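Open day at Flasosetti: what we'd be paying for

I went to the Flasosetti open day on Tuesday, July 13, 2021, with a notebook and a low opinion of open days. Our shop at Sulosthorpe has money set aside for one robot arm next year, maybe two if the second is small. Pavlović, who sell us our vises and most of our cutters, had been pushing this visit on us since June. They get something if we buy. They said so when I asked, which I'll give them credit for.

The building is at the far end of an industrial park and the parking is bad. Coffee was fine. There were 26 names on the sign-in sheet when I put mine down, a good half of them from firms that sell to Flasosetti.

The morning was slides. The word "payback" came up a lot, and the number that went with it was 22 months. I asked what that assumed. It assumed two full shifts, five days a week, with the same family of parts all year. We run one shift and a bit, and our parts change whenever a customer changes his mind. Put our hours into their own spreadsheet and the answer was 40 months, before anybody had been paid to program the thing. The presenter said most customers find extra work for the arm once it's in. Maybe they do. I can't put that in a budget request.

Then the price sheet. The arm is the part they like to talk about, and it's the part I worry about least. What I wrote down was everything under it: gripper fingers, the stand, guarding, the yearly software license, two training seats, and a line called "commissioning" with no figure next to it at all. I asked for a figure. I was told it depends. On what, I said, and got sent to Sorin Babić, who runs their simulation group and was the most useful person I met all day.

Babić's pitch is that you should plan the cell on a computer before you order anything. They do this with a package called Tumach. You set up the arm and your parts and let it try picking things up, and you find out about reach and awkward grips while it's still cheap to change your mind. I like the idea. I don't like that the study is billed separately and only comes off the purchase price if you order within 26 weeks. Babić didn't write that rule and looked a little tired of explaining it.

My other complaint is what the study leaves out. I asked him about coolant, chips, a part with a burr on it, a bin somebody loaded wrong. He said you can model some of that if you pay for the hours, and the rest you learn on the floor. Fair answer. It also means the study tells you whether the arm can get to the part, and I'd still want a trial on our own castings — at their expense — before signing.

He had a tabletop setup in Tumach that he uses for gripping work, with a bigger arm in the middle, a smaller one off at the corner, and hammers, rods and bolts lying around on a green check. The background is countryside. I asked whether the trees were on the price sheet too and he laughed, then told me outdoor backdrops are included. 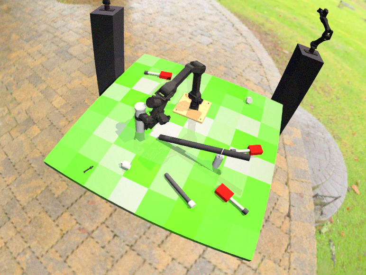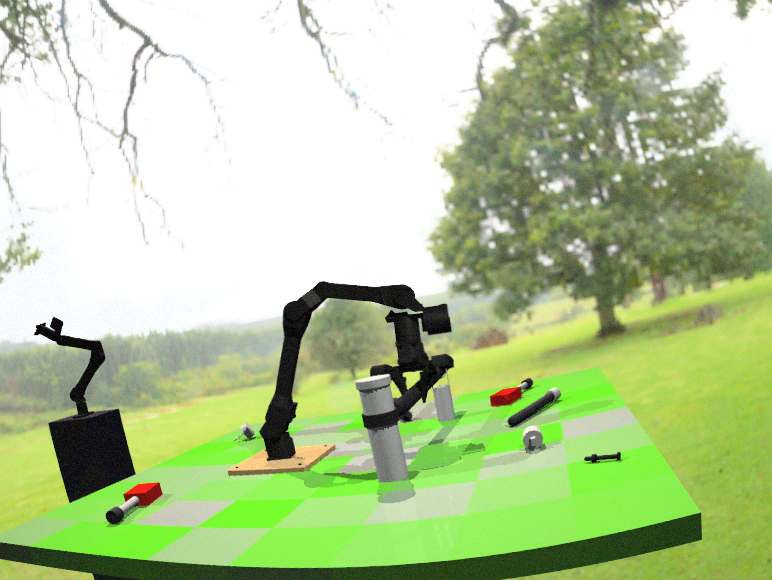 Two views of the Tumach tabletop, both simulated, with the larger arm's gripper near an upright cylinder.

I left before the factory walk, which had slipped by 40 minutes. My recommendation to Sulosthorpe is to ask for the study price in writing, ask again for the commissioning figure, and get a second quote from somebody Pavlović doesn't represent. If the commissioning line is still blank in the fall, I'd put the money into the old saw and look at robots again the year after.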